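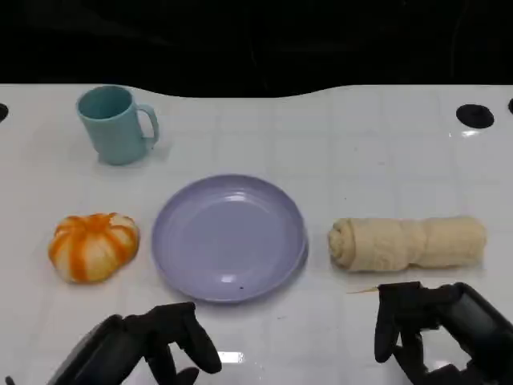

Teal mug and lavender-grey plate on a white tabletop.

Event Catering and Hosting, Unit 3: Planning a Children's Tea Party

These notes go with the session on small private parties. Read them before the practical in March and bring your draft running order with you.

1. Starting with the guest list

Get the number of children before anything else is agreed. Parents often give a figure for the children and forget the adults who will stay. Ask for both. Ask for ages too, as a party for three-year-olds needs more adults and a shorter programme than one for eight-year-olds.

Our worked case is the party at Uvdale Hall. The hall is licensed for 87 people standing, but far fewer can sit down to tea. Always plan from the seated figure.

2. Theme

A theme should be simple enough to carry through on the invitation, the table and the cake. Two colours are plenty. The Uvdale client first asked for pirates, a circus and a farm together. The planner settled on the farm and kept the bunting from the circus idea.

Check what the hire firm has before you promise a colour. Borkport hires children's tableware in sets of 50 and doesn't split them. Dokport will split sets but charges for delivery both ways.

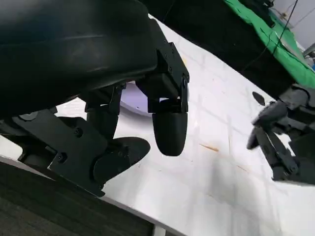 3. Table and food

Lay the table before the first guest arrives and keep the food covered in the kitchen until the games are finished. Small portions are best. Sandwiches should be cut into quarters, and there should be one plain filling for fussy eaters.

Allergies go on a written sheet, kept in the kitchen and copied to whoever is serving. Don't rely on being told at the door. For Uvdale the savoury food came from Güneş, who label each tray with its ingredients. Home-made cakes need the same label.

4. Budget

The Uvdale budget was up to £400, including the hall. Put the fixed costs in first (hall, hire, entertainer) and see what is left for food. Party bags are usually what pushes a budget over, so price them early.

5. Running order

2.00 Doors open, colouring table
2.20 Games
3.00 Tea
3.30 Cake and candles
3.45 Quiet game, coats
4.00 Finish

For the practical

Draw up a running order and a shopping list for a party of your own choosing. Show which items are hired and which are bought. Hand both in at the end of the session.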